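Livora Community Help
Topic: Equipment and services
Question posted Jun 6, 2019

Is the Frade two-arm bench kit suitable for a small returns department?

Our department receives small electronic goods that have been returned by customers, and each item must be put on charge, left for a fixed period and then sorted. The work is repetitive and we have been asked to consider whether part of it could be automated. We have been offered the Frade two-arm bench kit through a reseller, Mesard, either as an outright purchase or as a monthly service with support included.

I should be grateful for replies from members who have had the kit on their own premises. I would particularly like to know the following. Does the kit require a specialist to install it, or can it be set up by staff who are competent but not trained in robotics? Are the arms able to handle a charging cable, which the sales literature mentions only in passing? Is the monthly service worth the additional cost for an organisation which already has its own maintenance staff?

We are not in a position to alter the room, and the equipment would have to stand on an existing table. Our budget for the year has been agreed and I am expected to make a recommendation before it closes in January.

Submitted by: Returns Supervisor

3 answers

Answer 1 (accepted by the person who asked)

Our organisation took the kit on the monthly service and later bought it outright. I shall take the questions in the order in which they were put.

Installation does not require a specialist. The arms arrive assembled, with the grippers packed separately, and the manual runs to 122 pages, of which the first chapter is sufficient to have both arms moving. Two members of our staff completed the work in one afternoon. The fixings supplied were suitable for our table, but you should measure the thickness of your own before ordering, as the longer clamps are listed as an accessory. Calibration is done from the software and must be repeated whenever an arm is unbolted. We did not appreciate this at first and lost a good part of a day to it.

As regards charging cables, the answer is a qualified yes. The arms are taught by demonstration: a member of staff guides them through the task, and the software builds its own version from the recordings. Mesard recommended 246 demonstrations for a task involving a cable. We found that number insufficient for our purposes and eventually recorded 444, after which the results were acceptable to us. Picking up a handset and moving it to another position is learned far more readily. Inserting the connector is the difficult part, and you should expect to spend most of your time on it.

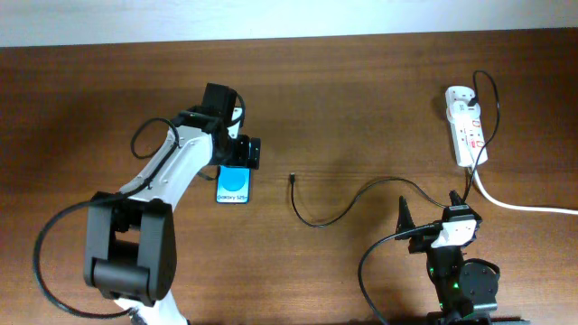
The demonstrations should vary. If the handset is always placed on the same spot and at the same angle, the arms will learn that spot and very little else. We asked each operator to move the handset and the free end of the cable between recordings, and to include a number of awkward starting positions. It is also advisable to keep to one type of cable until the task is reliable - a stiffer cable behaves quite differently and we had to begin again when our supplier changed.

Please also give some thought to the arms' own cables. They need sufficient slack to allow the full range of movement, and the manual says rather little on the subject. We now check them at the start of each shift.

On the monthly service, my view is that it is worth having for the first 3 months and of limited value afterwards. The support staff answered technical questions promptly. Their answers on invoicing were slow, and one credit note is still outstanding. If your maintenance staff are willing to replace a gripper finger and re-run the calibration, you will probably not need the service after the initial period. The notice period is set out in the schedule at the back of the agreement and not in the main terms, so please read both.

I would rate the kit as good and the documentation as fair.

Fernanda Tavares
Member, Equipment and Services group

Comment from the person who asked: Thank you for a most helpful reply. May I ask whether the arms can be left to run unattended?

Reply from Fernanda Tavares: Our own safety assessment does not permit it, and a member of staff is always in the room. Your assessor may take a different view.

Answer 2

We considered the same kit and chose Brikeck instead, for reasons of delivery time. I cannot comment on the cables. The Brikeck software was easier to learn but it supports only one arm at a time, and the second arm has to be licensed separately. I suggest that you ask both companies for a trial on your own items before signing anything. Mesard did offer us one, although there was a charge for carriage.

Answer 3

Does anyone know whether the grippers are sold separately? We have the older model and the finger pads have worn smooth.

Moderator's note: Please post new questions under their own heading. Spare parts for Frade equipment are dealt with in the Parts and Repairs section.

Was this page helpful? Yes / No
Report this page
Related topics: Leasing and service agreements; Workplace risk assessments; Parts and Repairs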